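Questions I Get About Sewing Cloth Napkins

I've been making napkins at my kitchen table for years and selling them at the Drisesby craft fair every December. People email me the same questions over and over, so I finally wrote my answers down.

What fabric should I start with?

Plain quilting cotton. It presses flat, it doesn't slide around, and you can find it anywhere. Linen is lovely but it frays like crazy (I still have threads in my slippers from last winter). Save it for your second batch.

Do I really have to prewash?

Yes, please do! I skipped it once, on a set for my neighbor Odair Marinho, and they came back to me looking like little parallelograms. Wash it and dry it the way you plan to treat the finished napkins, then iron it before you cut.
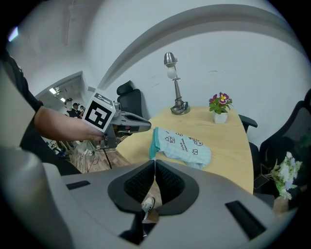 What size do you cut?

I cut 12 inch squares for lunch napkins, and after hemming they finish at 10 inches. That's a double fold of half an inch on each side, so the raw edge is tucked away inside. For big holiday dinners I go larger, but I don't have a set rule. It depends on what's left on the bolt.

How do you get the corners so neat?

I miter them. Press both folds on all four sides, open them back up, and trim the tip off each corner on the diagonal. Then fold everything in again and the two edges meet. My first 2 sets were awful, so don't give up on yours.

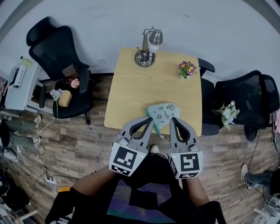
Can I use printed fabric?

Sure, just look at the back first. Many prints are only printed on one side, and a napkin gets seen from both. I like small prints best because crumbs and faint stains get lost in them. A light blue cloth with little dark doodles all over and a strip of teal along one edge is very much my kind of thing – busy enough to be forgiving, but still calm next to a pot of pansies. Big florals get chopped up when you fold them.

How do you get stains out?

Cold water first, then dish soap, then a regular wash. For candle wax, I put the napkin in the freezer and scrape. Keep stained ones out of the dryer until the spot is gone.

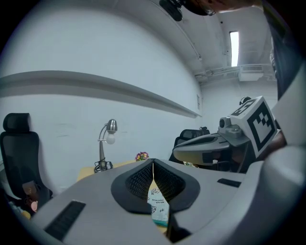

Do you take custom orders?

A few, yes. Raphaël Royer handles my orders and answers faster than I do. Write to us at Box 517, Dellgate, and tell us how many you'd like and what colors your plates are. I stop taking holiday orders once December starts.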